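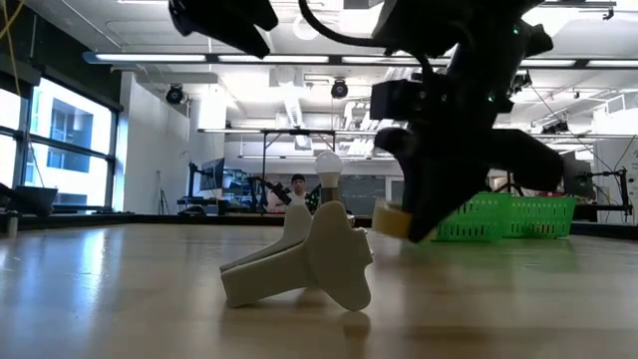
Open day at the Tellness lamp works, March

Quick notes before I forget it all. Doors at 9, already a line out to the bus stop. 797 visitors by lunch according to the board at the gate, and they let us in by groups of 13, so lots of standing in the yard. Bring a coat.

Parking is in Clasurby, then a shuttle. Seven minutes, if the level crossing is open. It wasn't.

First hall - glass. Loud, hot, great. Our guide was Baltasar Palacios, 20-something years on the floor, talks fast and you lose half of it under the fans. The old Garrido furnace is still in use for the small globes. They frost them in the next room, behind a window, and it was break time so we saw a lot of parked carts.

Second hall - testing. Rows and rows of bulbs left burning on racks till they quit. The oldest one on the wall had a tag saying 1027 days. Somebody's kid asked what happens when it goes out and Baltasar said they fill in a form.

Then the packing line, which I would of skipped. Everyone bunched up at the one railing, couldn't see much.

Museum room is small but worth it. Street lamps, a theater footlight, sales catalogs from when Warneo was still a seperate company. Labels are tiny. Ask for the printed sheet at the desk, they don't put it out.

Food: soup and rolls, cash only. Rolls gone by 1.

Shop had seconds at half price, got a box of the frosted ones for the hallway. Check the bases before you pay, two of mine were bent and I had to go back and swap them.

Last shuttle is 4:30 and it does leave at 4:30.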